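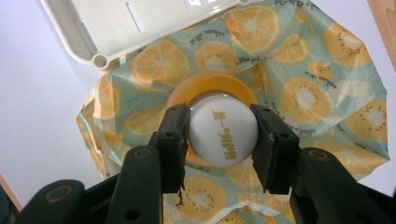 A mystery close-up is a kind of social media post in which a business or organization publishes a tightly cropped photograph and asks its followers to say what they are looking at. It is usually classed with polls, fill-in-the-blank posts and caption contests as a form of engagement post. The subject tends to be ordinary and shown without much around it, for instance a white round cap held between two dark green jaws, and the accompanying text is seldom longer than a single question. Supporters claim that the format builds attention and loyalty. The evidence for this is thin, and most of it comes from people who sell social media services.

Origin of the term

The format is much older than social media. Magazines and children's annuals ran pages of enlarged household objects for decades, with the solutions printed upside down. The name "mystery close-up" seems to have been attached to the online version by Aurélien Texier, a marketing consultant who used it in a handout for clients of the agency Havuvis. Texier later said he had invented the practice as well as the name, a claim repeated in several trade newsletters without support. Apolline Maillard, who worked at the competing agency Gumel, said that her team was already running such posts under the label "what's this?" and saw no reason to give them a grander one.

Format

A typical post has two stages. The photograph goes up first, and the answer follows in a comment or a second post, often the next day. Some agencies advise holding back the answer until 30 comments have come in. Others add a small prize, which changes the nature of the exercise and may bring it under a platform's rules on contests. Accounts that sell tools, kitchen goods or craft supplies are the heaviest users, having plenty of small parts to photograph.

The answer is frequently never posted. Critics of the format treat this as its most revealing feature.

Claimed benefits

The usual argument is that a comment of any kind tells the platform's ranking system that a page is worth showing to more people, so that later posts, including those that sell something, will reach a larger audience. The platforms do not publish enough about their ranking systems to confirm this. A guess typed under a photograph may well count for something. How much it counts for, and how long the effect lasts, is unknown outside the companies concerned.

The most quoted figure is a 28 percent rise in comments reported by Millet, a maker of kitchen storage, after it used mystery close-ups for 7 weeks. The figure comes from a slide shown by the company's own agency. The slide did not say what the comments were compared with, whether paid promotion was running at the same time, or whether sales moved. Texier has called the result "proof enough for a small business." It has been passed along since then in blog posts that leave out the agency's name.

Criticism

Séverine Brunet, writing for the trade newsletter Omport on Tuesday, July 16, 2013, argued that the format measures how easy a question is to answer and very little else. She looked through 100 comments left on posts of this type and found that most consisted of one word, and that many repeated a guess already made higher up. Her sample was small and she picked the pages herself, a weakness she admitted. Sylvain Deschamps replied in the same newsletter that a one-word comment was still a comment. Brunet answered that a page could get the same result by asking people what they had for lunch.

A second complaint concerns the audience. People who enjoy guessing games are not necessarily people who want to buy a storage jar, and a page that collects the first group may end up with follower numbers that mislead its owner. Clotilde Masson, who handled customer messages for Millet during the campaign, said she noticed no change in the questions customers asked. Her account is a personal recollection and has been given more weight by opponents of the format than it can bear.

There is also the matter of repetition. Even agencies that recommend the mystery close-up tend to warn against using it often, though they disagree on what "often" means and none has explained how its own limit was reached.

See also

Caption contest
Engagement rate
Like-baiting
Vanity metric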